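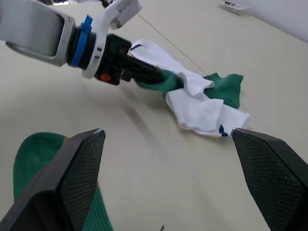

Figure 3. A green sock tangled with a white one. A second green sock lies apart from them.

4.2 Separating and pairing

Pairing is usually treated as a matching problem: find two socks of the same color and put them together. In the sessions at Senoditz, matching by color took little of the time. Most of it went into getting the socks apart. Knit fabric catches on knit fabric, and a sock lifted from a heap often brings a neighbor with it (Figure 3). We therefore coded separating and pairing as two stages, following the scheme in Barua and Latuheru, and counted a sock as separated only once it touched no other sock.

A session began with the socks in a heap on a white table, beside a storage basket. Each session was limited to 12 minutes. Separation was scored first, and a pair was scored when both socks lay together with their cuffs at the same end. We did not score how neatly the pair was folded, as the two coders, Auer and Hrubý, could not agree on what a neat fold was during the trial round in March.

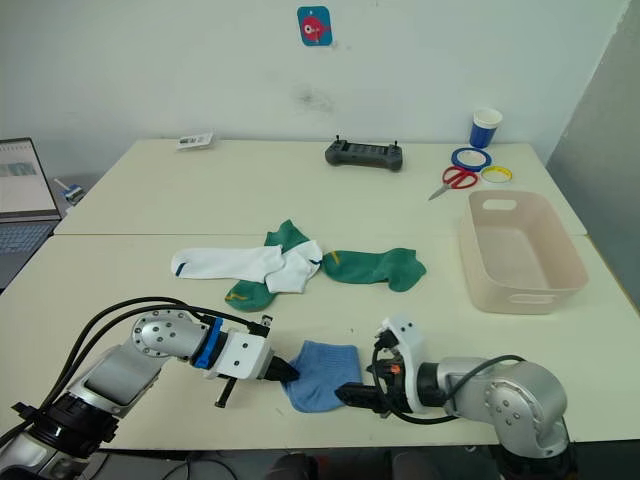

Flattening turned out to matter more than we had planned for. A sock that is crumpled or folded over hides its toe, and the toe is often where the color is. The same goes for small marks near the cuff. When a sock was laid flat before its partner was looked for, the coders marked this as a separate action, even if it lasted only a moment. Plain socks in a single color were coded in the same way, although flattening them adds little beyond showing their length.

White socks were the hardest group. From most sides they look alike, and the trim that tells one pair from another can be out of sight. Holding a sock up by the cuff lets the heel and foot drop into shape and can bring a colored stripe into view – though part of the design may stay inside a fold. We recorded holding up and laying flat under one heading, "opening out," and list them separately only in the appendix.

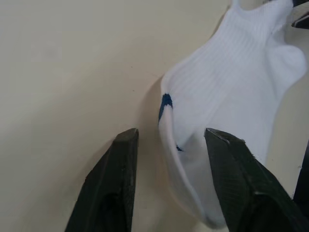 4.3 Coding disagreements

Auer and Hrubý coded 60 clips independently. Where they differed, the usual question was when separation ended and pairing began, above all for socks that were moved while still overlapping another. Bühler reviewed these clips and his decision was final. In 4 clips the heap could not be seen well enough to tell, and these were left out of the separation counts.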